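# Folding T-shirts so the stack stays small (and stays up!)

**plosadach_mom** asked:

Okay, folding people, I need help. We just moved and I went from a big dresser to exactly 3 drawers, shallow ones, and my shirts do not fit. I fold the way my mother did, sleeves back, then in half, then in half again, and I get these fat squares that slide all over each other the second I pull one out from the bottom. By the end of the week the drawer looks like I stirred it with a spoon.

I have a table I can use, so I'm not stuck doing it on the bed anymore. Is there a fold that gives a flatter shirt? And do I put the collar on the inside or the outside? My husband says it makes no difference, but he also keeps his shirts on a chair.

Mostly cotton tees, a couple of thicker ones. Thanks in advance!!

---

**Aslı Kozan** replied:

Oh, I love this one! I did the floor at a little clothing shop called Ertürk for years and I must have folded every shirt in there a thousand times, so bear with me, I get wordy.

The trick is to make a long narrow rectangle first and only then worry about making it short. Your mother's way (mine too) goes for the square too early and you end up with all the sleeve fabric bunched on one side.

1. Lay the shirt face down on a hard table, collar away from you. Smooth it from the middle out with flat hands. Do this even if you're in a hurry, the wrinkles you leave now are the lumps you get later.
2. Bring one side in toward the middle, so the fold runs straight down from the shoulder. Flip the sleeve back on itself so it lies along the fold and doesn't poke out the far side.
3. Do the other side the same way. Now you should have a long rectangle with the collar at the top, and this is the point where I always stop and look at it. If one edge is slanting, open it up and redo that side.
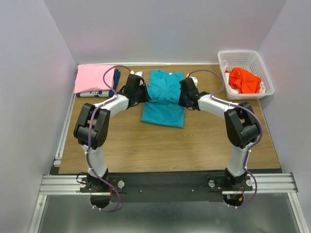 4. Fold the hem up toward the collar, but stop a little short of it. Collars are thick and if you fold right up over one you get a hump.
5. Fold once more, or in thirds if your drawer is really shallow, then turn the whole thing over and press it with your palm.

As for the collar, I keep it on the outside and all of them facing the same way. It makes a straight front edge and you can tell your shirts apart without digging. Put finished ones at the back corner of the table so your elbows stay out of them (ask me how I learned that), and put the thicker ones at the bottom of the stack.

If the drawers are deep enough to stand them up on their folded edge, do that! Then nothing gets pulled from underneath at all.

---

**Erkow23** replied:

just roll them. been rolling mine since college, takes two seconds, never looked back

---

**Gretenum Gran** replied:

I'd go with Aslı's way, with a couple of additions from someone who has raised four boys.

Rolling works for a suitcase, but my cotton tees come out of a roll looking like they've been slept in, and in a shallow drawer the rolls fall apart anyway. Sorry, Erkow!

What helped me most was a guide. I cut a piece of stiff cardboard the width I wanted, laid it on the back of the shirt just under the collar, folded the sides in over it and slid it out. Every shirt came out the same width and the stacks quit leaning. Measure your drawer first, though. I cut my first one too wide and had to refold the whole lot.

Also, fold them soon after they come out of the dryer. A shirt that has sat in the basket all day will fight you on step 2.

---

**plosadach_mom** replied:

Tried it tonight with the cardboard and everything fits except two sweatshirts, which I'm hanging up. Stopping short of the collar made the biggest difference, I was folding right over it every time. Thank you both! (Erkow, my husband is on your side.)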